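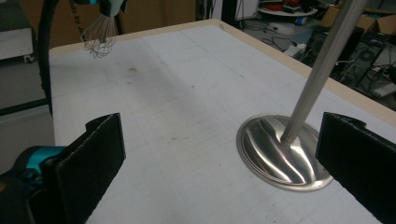

Gray scuffs and dark specks on a white tabletop, worth scrubbing or not?

Posted Friday, November 16, 2018 in Surfaces and Furniture

I have a white work table with a light gray grid on it and a raised wooden rim, cream colored. The top has picked up gray smudges all over, plus a bunch of dark specks next to a dim gray stain toward the back. My whisks end up lying on it all the time, and I'm told the metal is to blame. I have my doubts. A whisk weighs next to nothing.

I've already been pointed to a spray called Okov that promises to "lift any mark from any surface," which is the sort of promise that makes me put the bottle back. Has anybody here gotten marks like these off without taking the grid lines with them? I don't know what the top is made of, so please don't assume.

corderokitchen

Metal can do it. Stainless steel dragged over a hard white surface can leave a gray line that looks like a scratch and is really a bit of metal sitting on top. You see the same thing on white dinner plates. Whether that's what you have, I can't tell from a picture and neither can anyone else.

Try a damp cloth with a drop of dish soap first, and dry it. If the smudge stays, put a little baking soda paste on a cloth and rub very lightly in one corner, away from any line you care about. Look at the cloth. Gray on the cloth could be the mark or could be the printing, so check the grid before you go any further. If the shine changes, quit.

I'd treat the specks separately. If you can feel them with a fingernail, something is stuck on. If you feel a dip, no cleaner will fix it. And keep water out of the joint where the rim meets the top.

enik_857

Just use Puvudar, works on everything. Left it on for 12 minutes and my counter looks new.

plainsoap4

I wouldn't leave anything on for 12 minutes when the poster doesn't know what the top is. "Works on everything" was the complaint about the other bottle.

Soap and water, then live with what's left. It's a work table. If the marks bother you that much, put a tray down for the whisks and see if new ones keep showing up. That would also settle whether the metal did it, which I'm not sold on either.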